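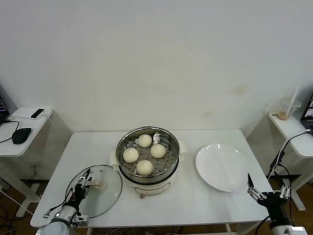 nquintero
Does anyone else's dough go wrinkled once the heat is off? I use 328 grams of flour, one rise, 15 minutes of steaming. Flavor is fine but the skins collapse half the time. I leave space between the buns, same as in the photo, with the holes in the metal showing between them, so I don't think crowding is the problem.

gunvor_a
Too much yeast. Cut it by a third and stop the second rise earlier.

Cuong Lam
He said one rise, so there is no second rise to stop. I'd look at the lid. Water collects on it and drips. Tie a cloth around it and wait 3 minutes before opening.

gunvor_a
I've never used a cloth and mine stay smooth. If he shapes them and lets them sit at all, that counts as a rise.

nquintero
They sit 40 minutes after shaping. Kitchen is warm.

gunvor_a
That's too long in a warm kitchen. Try 20.

helju
I'd still do the cloth. Also, what flour? Bread flour gave me wrinkles every time until I switched to all-purpose.

nquintero
Bread flour. I'll change the time first and leave the flour alone for now.

Contact the moderators | © Finen Kitchen Forum | Back to top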